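Bastow Paddlers Forum > Coaching and Youth > Junior kayak courses, which one?

rlamont
Posts: 2
Looking at junior kayak courses for my daughter, who is 11. She has done a taster day in a sit-on-top and wants to carry on. The two within driving distance are Stestano and Kidel. Stestano runs a block of six evenings on the reservoir. Kidel does a full week in the holidays, mostly on the river below the Roman bridge. Prices are close enough that it doesn't matter. Has anyone had kids through either of them?
Rory

mudbank
Did Stestano with my two. Decent kit, small boats that fit small people, and they get in the water every session whether they like it or not. My eldest could do a wet exit by the second evening. The changing rooms are cold. Bring a flask.

zamfira_i
We went with Kidel and would again. A whole week means they don't forget everything between sessions. With the evening courses half of each session goes on remembering what you did last time, and then it gets dark. The river is gentle down there in summer, it's only a problem after rain.

mudbank
"Only a problem after rain" is most of the year where we live. I wouldn't put an 11 year old beginner on moving water in their first week. Flat water first, learn to go straight, then the river.

zamfira_i
They don't start on the river. First two days are on the pond behind the centre. You would know that if you had been.

mudbank
Fair enough, I haven't been. The leaflet only talks about the river.

Abhishek K
I coach part time, at neither of these places, so take it for what it is. Questions I'd ask both of them before paying:

How many children to one coach on the water, and does that include helpers who aren't qualified.
Do they have junior paddles. A full length paddle on a child that size teaches bad habits in an afternoon.
Who checks the buoyancy aids, and how often.
What happens when it's too windy. Some places cancel and refund, some do knots in a shed for two hours and call it a session.

Either one should be able to answer these on the phone without going off to find somebody.

rlamont
Thanks all. Rang both this morning. Stestano is one coach to six, Kidel one to eight with a helper. Both have junior paddles. Stestano moves windy evenings to the end of the block, Kidel said they'd find a sheltered bit.

She has written her own packing list and it's taped to her door. It has three kinds of biscuit on it and no towel.
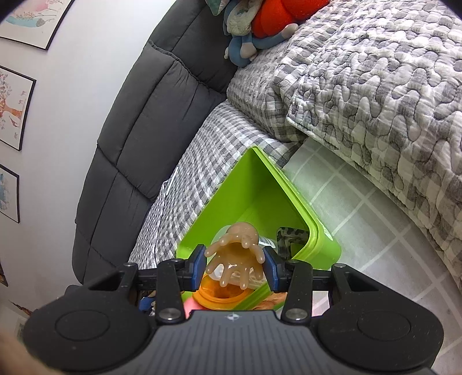

Orange toy hand, at the bed end of things

One more question. Do they need their own wetsuit or is the loan kit all right?

mudbank
Loan kit is fine for a first course. Buy her some boots though. The loan boots at Stestano have been through a lot of feet.

B. Iordache
I'd go the other way and buy the wetsuit second-hand and borrow the boots. A suit that doesn't fit is just a cold bag of water. There is usually somebody selling junior ones on here in May when they've all grown. We paid very little for ours and sold it on for the same.

Abhishek K
Agree on the fit. Long john style with a cag on top is easier for children than a full suit, they can move their shoulders. Nothing cotton underneath.

tidewatcher
Is Bastow still running its own juniors? I thought the club had a Saturday-type thing for members' children. When I joined it was free if a parent was a member.

B. Iordache
It stopped when the last two coaches moved away. There was talk of starting it again but you need the people. It wasn't really a course in any case. They paddled out to the island, ate their sandwiches and paddled back, and whoever fell in fell in.

tidewatcher
Mine learned more from that than from any course, to be fair. I still think children get put on courses too early now. Lend her a boat, let her mess about in the shallows for a summer with an adult nearby and see if she's still keen.

Abhishek K
I don't agree with that. Messing about is good, but with someone who can do a rescue, and most parents can't. I've had plenty of children come to me after a summer of messing about who were frightened of being upside down, and it takes longer to sort out than starting from nothing.

tidewatcher
I said with an adult nearby.

Abhishek K
Nearby on the bank with a coffee isn't much use in a crosswind.

mayu_okabe
Moderator here. Both points made, please keep it to the courses.

For what it's worth, my son did Stestano and then Kidel the year after, and that order worked well. He could already paddle in a straight line, so he got more out of the river days. The Kidel week is tiring. He was asleep by seven most nights. I would not book anything else for the evenings.

zamfira_i
Same with mine, flat out on the sofa with her boots still on. I'd still say do Kidel first if the holidays suit you better. Six evenings in a row is hard to keep free once school clubs start up, and Stestano don't refund if you miss one. We lost two that way with the sailing.

mudbank
They let us swap one. Depends who answers the phone I think.

rlamont
Right, we're going with Stestano, mostly for the smaller groups. Mum's side of the family want to know if they can come and watch. Is there anywhere to stand?

mudbank
Grass bank on the left past the slipway. Don't park by the gate, it gets locked at 9 and you'll be walking home. There's a lay-by a bit further on that takes a few cars.

B. Iordache
I've got a junior long john in the loft that would do an 11 year old if she's not tall. Knees are patched. Send me a message and I'll measure it at the weekend.

rlamont
Message sent, thank you. She's average height, I'd say, but long in the leg.

tidewatcher
Pack a towel.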